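Progress report to the Thorlacius fund, second period
Burnaler garment care, Berkanstead site

Work on the folding line continued through February. We recorded 842 folding sessions this period, all on ordinary clothes and household fabric. Dark knitwear is still the slowest category, and sleeves remain the main cause of repeats.

Staffing is unchanged at 16. Of these, 14 have completed the handling course, and the other two start it next month. Folders now spend the first half of the shift on recording and the second half on regular orders. They asked for shorter recording blocks, so we cut them to 50 minutes with a break after each.
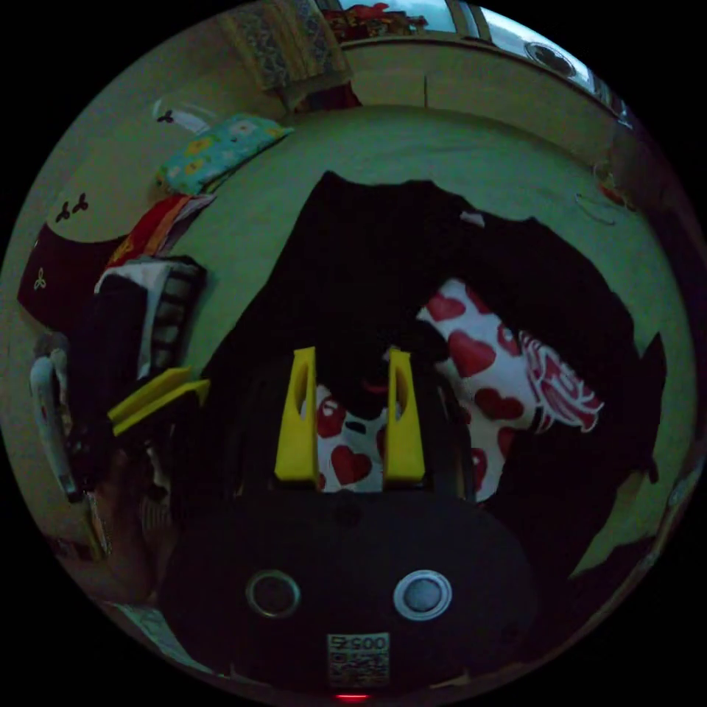
The change in job content has been larger than we planned for. Sorting and checking take up more of the day, and hand folding less. Two folders have moved to quality checks at their own request. Sore wrists were reported during the early weeks, and we have since rotated people between tools and tables more often. No post has been cut, and none will be during the grant.

The Cestis software update arrived late, which pushed the first trial on mixed loads into the next period. Spending is within budget apart from training hours, which ran over. We ask to move the unspent travel money to cover them.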